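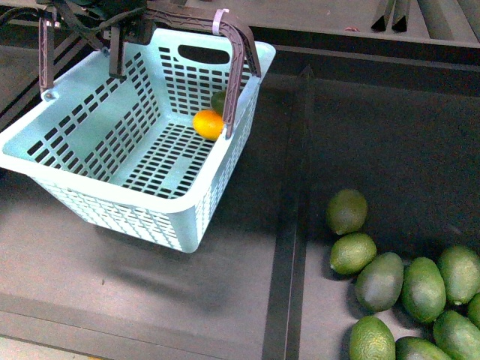
Kimano Lantern Walk: progress report to the Granar Fund
2024-04-19
Prepared by Emmanuel Biwott

The grant paid for three things: lantern workshops, a safe route along the river, and enough supper that people stay for the music. Two are in good shape. The route has been redrawn again, and we are all now very well informed about drainage.

Workshops. We have held 18 since November, mostly in the school gym, and 314 people have signed the attendance sheets. A few signed as superheroes, and I have left them in the total. The older residents who remember the original walk taught the folding, and they are strict. My first lantern was handed back to me without comment. We have almost 1000 finished lanterns in storage at the Vamex warehouse, which is dry and free, and smells strongly of tires.

Route. The county closed the lower path in February after the bank slipped. We now start at the ferry steps, go up Tang Street and come back down by the church. This adds a hill. Lucian Sârbu, who leads the brass band, has asked me to put on record that nobody consulted the tuba. The revised permit application is in and we expect an answer next month.

Supper. Nine families are cooking, and the fire marshal has approved the grills on the understanding that they stay where he drew them. The argument over whether the dumplings should be boiled or fried has been settled by making both, at a modest cost to the budget.

Money. Paper, wire and gym rental came in under estimate. Marshals will come in over, thanks to the hill. We would like to move the savings from the first line to the second and ask for your written agreement to do so. The total request does not change.

Still to do: confirm the first aid crew, print the new maps, and find a second van for the lanterns. The first van has been promised to us by two different people, and I have yet to see it.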